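### 4.2 Changes in Operator Tasks

At the Dralstead site, portioning had been done by hand since 1970. After the arm was introduced, staff on the line moved from placing fruit to checking it - a shift that operators rated as lighter on the wrists but harder on attention. Over 31 shifts we logged 300 stoppages, most of them cleared by the operator without a call to maintenance. Pick trials with a single item (Figure 3) were used to set the grip limits that operators later adjusted themselves.

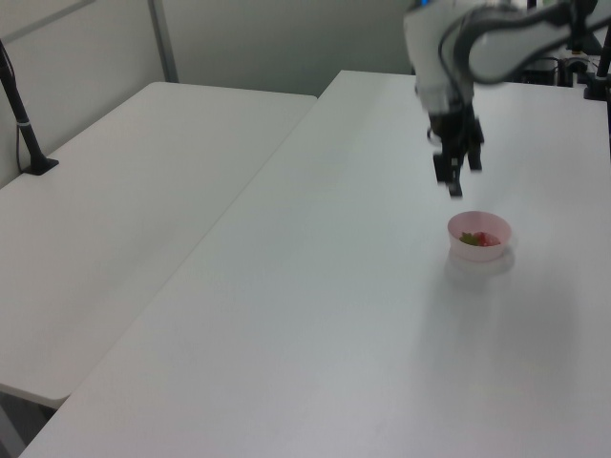
**Figure 3.** Two-fingered gripper over a bowl holding one strawberry.

Operators asked for control of arm speed as well.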